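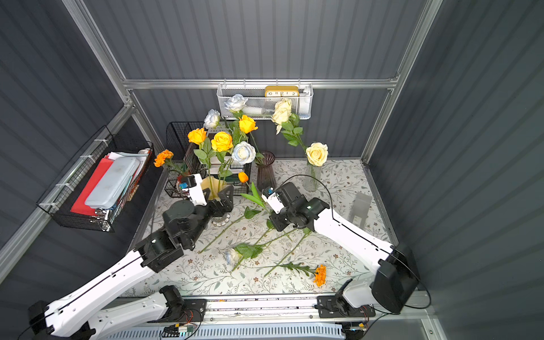
Colleen McKinnon wrote in to ask why the family history day has moved to the Brelladano mill house when the parish registers are kept in the town library. The registers have been filmed, and the film readers are now at the mill house. The originals stay in the library strongroom and can be seen there by appointment, as before.

The day runs on the last Wednesday in March, from 10 a.m. to 4 p.m. Entry to the building and grounds is at the normal rate. The talks carry no extra charge but seats must be booked, and the upper room is limited to 19 for each session.

The morning talk is given by Coralie Tawhiri and deals with census returns. She will work through one household across four returns and show how ages, spellings and places of birth shift from one to the next. Bring a pencil. Pens are not allowed in the upper room when papers are out.

After lunch Oğuzhan Yaman covers mill wage books. The surviving set begins with the spinning floor and has gaps where volumes were lost to damp. The name index now stands at 2,755 entries, of which 611 give a street address as well as a name. Entries for children under twelve are listed under the parent where the parent also worked at the mill, so check both.

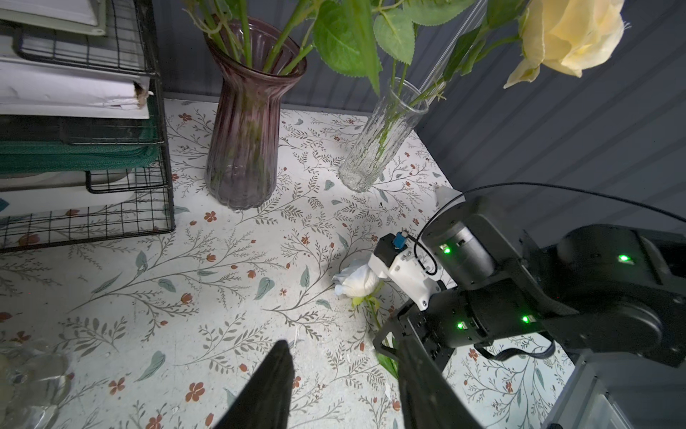 Copies of single pages from the wage books can be ordered on the day and are mailed out within two weeks. Whole volumes are not copied. Orders need the volume letter and page number, both of which are in the index, and a form without them will be sent back.

Two film readers will be running all day in the ground floor office. Slots are half an hour. If the next slot is free you may stay on. The older of the two machines does not print, so ask for the other one if you need a paper copy.

The house itself is open as usual, apart from the back stairs, which are closed for work on the treads. Visitors to the upper room should use the main stairs. There is a lift to the first landing only, and the afternoon talk can be moved downstairs if we are told at booking.

Parking is in the lower field, with space for 200 cars. The gate on the river side closes at 4:30 p.m. The bus stops at the top of the lane.

Bookings go to Songül Değirmenci at the mill house office, mornings only. State which talk, and give the surnames you are looking for if you would like the index checked ahead of time.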